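Illby Dreifingergreifer, Bausatz für Werkstattarme

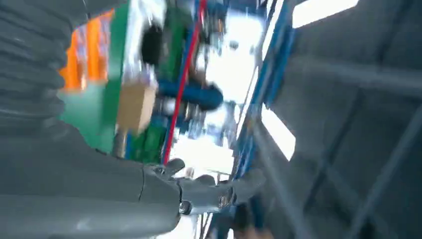 Dreifingergreifer in Grau am Arm, Finger geöffnet. Aufnahme aus der Gemeinschaftswerkstatt.

Artikelgruppe: Greifer und Handgelenke
Hersteller: Illby
Lieferform: Bausatz, unmontiert
Preis: 2.390 Euro inkl. MwSt.
Lieferzeit: 14 Werktage
Lager: nur auf Bestellung

Wir führen den Illby seit Juni und haben uns mit der Aufnahme ins Sortiment schwergetan. Der Hersteller nennt ihn einen "universellen Greifer für jede Werkstatt". Universell ist kein Greifer, und in einer Gemeinschaftswerkstatt schon gar nicht, wo am Vormittag jemand Pappkartons umsetzen will und am Abend jemand anders Rohrstücke. Wer ihn kauft, sollte vorher wissen, welche Teile er damit greifen möchte, und zwar mit Maßen.

Was uns überzeugt hat, ist die Mechanik. Die Finger laufen sauber, das Spiel an den Gelenken blieb bei unserem Exemplar auch nach längerem Betrieb gering. Verschleißteile gibt es einzeln. Weniger überzeugt hat uns die Anleitung: Sie ist aus dem Englischen übersetzt, die Drehmomente stehen nur im Anhang, und zwei der Zeichnungen gehören offensichtlich zum Vorgängermodell. Wir legen jeder Lieferung ein eigenes Korrekturblatt bei.

Aufbau

Der Hersteller verspricht eine Montage an einem Nachmittag. Wir haben mit Verkabelung und erster Inbetriebnahme sieben Stunden gebraucht, und wir bauen so etwas öfter. Am längsten dauert das Einstellen der Endlagen. Wer es abkürzt, hat später einen Finger, der vor den anderen anliegt und das Teil aus der Hand dreht.

Passt an

- Arketeo-Arme ab der zweiten Baureihe, ohne Adapter
- Arme mit Tudbridge-Flansch, Adapterplatte nötig (nicht im Lieferumfang)
- Eigenbauten: bitte vorher Lochbild schicken

Mit der Steuerung von Nedelcu läuft der Greifer, allerdings ohne Kraftrückmeldung. In der Werbung wird das als "kompatibel" geführt. Wir würden es eingeschränkt kompatibel nennen. Für feste Teile reicht es meistens, für dünnwandige Kartons eher nicht.

Lieferumfang

Handfläche, 3 Finger, Antriebe, Kabelsatz, Schraubensatz, Anleitung mit Korrekturblatt. Netzteil und Not-Halt sind nicht dabei. Ohne Not-Halt bitte nicht in Betrieb nehmen, auch nicht "nur kurz zum Probieren".

Garantie und Rückgabe

2 Jahre auf die Mechanik, Fingerbeläge ausgenommen. Bereits montierte Bausätze nehmen wir nur bei einem Mangel zurück. Bei schnellen Schwenks mit Last am ausgestreckten Arm erlischt die Garantie laut Hersteller - wo "schnell" anfängt, steht leider nirgends. Wir haben zweimal nachgefragt und warten noch auf eine Zahl. Bis dahin empfehlen wir, die Geschwindigkeit beim Einrichten deutlich zu begrenzen und erst ohne Teil zu fahren.

Fragen zum Lochbild oder zur Adapterplatte bitte über das Kontaktformular, mit Angabe von Armtyp und Steuerung.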